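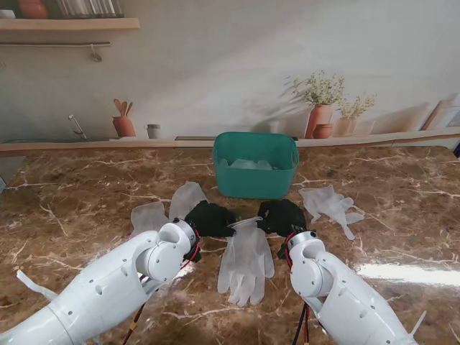
4. The Tarar Bench Kit in Use

4.1 Kit and setup

The Tarar kit is sold by Zesport as a two-arm package for light work on a counter or bench. It comes with a pair of arms, grippers, a control box, and a license for Prumard, the program used to teach and replay motions. We rented one kit for 60 days under the standard terms, with no changes made for us by the seller. Zesport had no part in the tests and did not see this section before it was submitted.

The tests were run at the Golgate site, on a kitchen-style counter with a wall behind it. We chose this counter over a lab bench on purpose. The brochure says the kit is meant for "ordinary work surfaces," and a glossy marble top with strong veins is a fair test of that claim. The reflections on it change over the day, and pale or see-through items are hard to pick out against the white streaks. Figure 4 shows the counter during the glove task, with both grippers on the cuff of a glove and the teal basket toward the back.

Mounting and wiring took two people one morning. The printed guide covers this part well. It is weaker on calibration, where the steps in the guide and the steps in Prumard are in a different order. Humaira Jadoon and Kamran Pirzada each did the calibration alone, following the guide only, and both had to call the help line to finish it.

4.2 The glove task

Thin disposable gloves were used because they are cheap, they are found in many workplaces, and they give very little back to a gripper. The task has three parts. The arms take hold of the cuff from both sides, raise it enough to part the two layers, and then carry the glove to the basket. A trial was scored as complete only if the glove ended up inside the basket with no help from the operator.

The first part was the most reliable. When a glove lay flat with the cuff facing away from the arms, the grippers could come in from the left and right without crossing. Crumpled gloves were another matter. Prumard has no setting for finding a cuff that is folded under, and the operator had to mark the grip points by hand on the screen. Tahira Warraich, who ran most of these trials, noted that marking the points took longer than the motion that followed.

Parting the layers failed most often when the grippers closed on both layers at once. The force setting has 11 steps, and we found that only the lowest 4 were of any use with this material. Above that, the gloves stretched and then slipped out. Zesport lists the force range in its data sheet but does not say which part of it suits thin film, and a buyer would have to find this out by trial.

4.3 Work with covered hands

We also looked at reaching with fingered hands in place of the grippers, with fabric-like gloves over them. The target was the same kind of simple one, a teal plastic tub on the brown countertop, approached at an angle with the fingers open. The view used for this was a camera close to the hand.

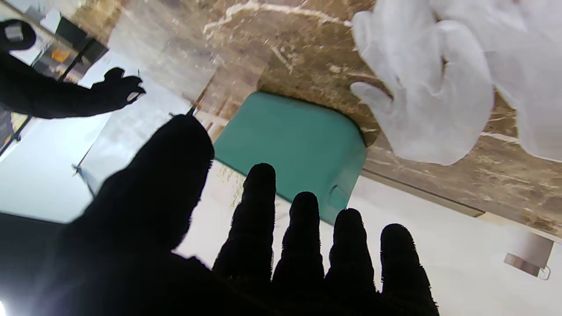 Two points came out of this work. The first has to do with light. With a bright area behind the hand, a dark cover loses nearly all surface detail, and the fingers have to be judged by their outline alone. Operators could still tell where the fingertips were, but they were less sure of the palm. A light cover kept its folds and shading under the same lamps. We would advise buyers who plan to teach motions from a close camera to try both before they order in bulk.

The second point is crowding. The tub is small next to the hands, and when more than one hand is sent toward it, the operator has to decide which goes first. Prumard can hold one arm back until the other has cleared a set zone, but the zone must be drawn again each time the tub is moved. Saqib Rind wrote a short script to shift the zone along with the tub, and it was used in all later trials.

4.4 Limits

All trials were run by members of our own group, who had used other two-arm systems before. Kulsoom Sandhu scored them from the recordings and did not run any herself. We tested a single kit, and we cannot say how much one kit differs from the next. Long-term wear of the gripper pads was not measured.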